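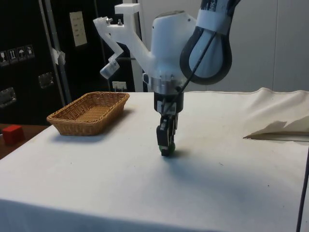 The Sallness School robotics club has now finished the second of its three funded terms, and this report sets out how the Kevdale Fund grant has been used up to the end of June. The club meets after school in the design and technology block, from 3.45 until 5.15, and is open to Years 9 to 12. In the autumn the members voted to drop the line-following task used in earlier years and work on picking up and placing. The task is simple to state. The arm has to find a small object on a cloth-covered table, close its two fingers on it and put it in a wicker basket. We chose a green object for the first trials, as it stands out well against white cloth and the pupils writing the vision code wanted an easy start.

Membership and attendance

Twenty-two pupils are on the register, against a target of twenty in our application. Attendance over the two terms was 85 per cent, with a dip during the mock exams. Nine of the members are girls. We had hoped for half and will write to the Year 8 tutor groups before the summer break.

Members work in three groups: vision, motion and build. In the first term everyone stayed in one group throughout, and several pupils told us they did not know what the other groups were doing. We now swap two people from each group every half term. It slows things down for a session or so while they catch up.

Work completed

The motion group has written routines for moving to a point above the table, lowering, closing, lifting and returning. Speed is limited in the software and pupils cannot change the limit without a member of staff. The hardest part has been the height of the last movement down. If the arm stops too high the fingers close on nothing, and if it goes too low it pushes into the cloth and the safety stop cuts in. The group now measures the table height at the start of each session and enters it by hand.

The vision group can find the object by colour and give its position on the table. Their code works well in the afternoon with the blinds down. It is less reliable in direct sun, and they have spent much of this term on that problem. They are also learning to ignore shadows, which the first version sometimes took for part of the basket.

The build group designs and prints small brackets and keeps the work area in order. They have kept a proper log of print settings, including the failures, and it has already saved filament.

Since February the club has recorded 383 full attempts at the task. An attempt counts as a success only when the object ends up in the basket and stays there. The members agreed that rule themselves after a long argument over one that bounced out.

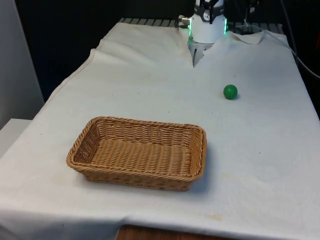
Most of the failures fall into two kinds. In the first, the object rolls when one finger touches it before the other, and the arm carries on as if it had hold of it. In the second, the pick-up is good but the release is too close to the rim. The motion group has dealt with the second by aiming for the middle of the basket floor. The first is still open. They want to try a slower close, and then a check after lifting so that the arm goes back for another try if it has missed.

We have also started to move the basket between attempts. In the first term it was always in the same place, marked with tape under the cloth, and the results looked better than they should have done. The success rate fell when we took the tape away – we would sooner report that now than at the end of the year.

Notitar Challenge

The club has entered the regional round of the Notitar Challenge, which is held in the autumn. Teams have 300 seconds to clear a set of objects into a container whose position is not known beforehand. Our best practice run cleared four out of six in the time allowed. Six members will go as the team, chosen by the club, and the rest may come along to watch if we can fill the minibus.

Spending

The grant for the year included £900 for consumables and small parts. This has gone on filament, spare finger pads, cables, fixings and two sets of safety glasses in smaller sizes. We expect to use all of it by the end of the third term. The travel money has not been touched. We would like to ask for part of it to be moved to cover the Notitar entry fee, which was not in the original application, and a separate request is attached.

Esfahani Engineering has continued to give one afternoon a month of staff time at no charge. Their help with the safety checks was particularly useful and the written procedure is now on the workshop wall.

Difficulties

The room is shared with the Year 10 textiles class, so everything has to be set out and put away each week. This takes twenty minutes of a ninety-minute session. The school has offered us a corner of the old store from September, subject to an extra socket being fitted.

We also lost three sessions in the spring term to a heating fault in the block.

Plans for the third term

The motion group will finish the check after lifting. The vision group will add a second colour, then two objects on the table at once. Attempts will be logged in the same way as before so that the figures can be compared, with the basket moved each time. The next report will reach you after the regional round.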